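"I thought I'd hate sitting down all day"

When Bernice Bonsu started at Durkard, she packed orders standing up, from six in the morning until two. Now she trains people to guide robot arms from a chair. Her old packing line is still running, with fewer people on it.

"I get asked if I feel guilty," she says. "I don't, mostly. My knees were finished. But I do think about the ones who didn't want to move across."

Durkard fills small household orders for online shops, more than 2000 on a busy day. The first arms arrived in March last year under a project called Nivard. Of the 20 packers on Bonsu's shift, five asked to retrain. Three are still doing it.

The two who went back missed the talking, she says. "On the line you chat. When you're guiding an arm you're watching its hand all the time, and you can't really hold a conversation. Some people put music on. Some people can't stand it."

Adaeze Nwankwo runs the training side and came from outside the trade. She says the firm got a few things wrong at the start. Sessions were two hours long, and people came out with sore shoulders and short tempers. They are now 40 minutes, with a proper break – and the break is paid, which took some arguing.

"We'd planned for the machines and the software," Nwankwo says. "We hadn't planned for somebody's neck."

The job itself is repetitive. An operator moves a controller, the arm follows, and an item goes from one place to another. Then it is done again, slightly differently.

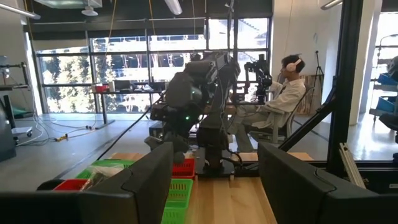 An operator at the controls, with plastic baskets on the table in front.

Pay is the sore point. Operators get the packers' rate plus a small skills allowance, and Bonsu thinks it should be more. "If I'm teaching the thing my job, I'd like that to show on the payslip." Nwankwo says the rate is being looked at and won't go further than that.

Would Bonsu go back to the line? She takes a while to answer. "For a day, to see everyone. Not for a week."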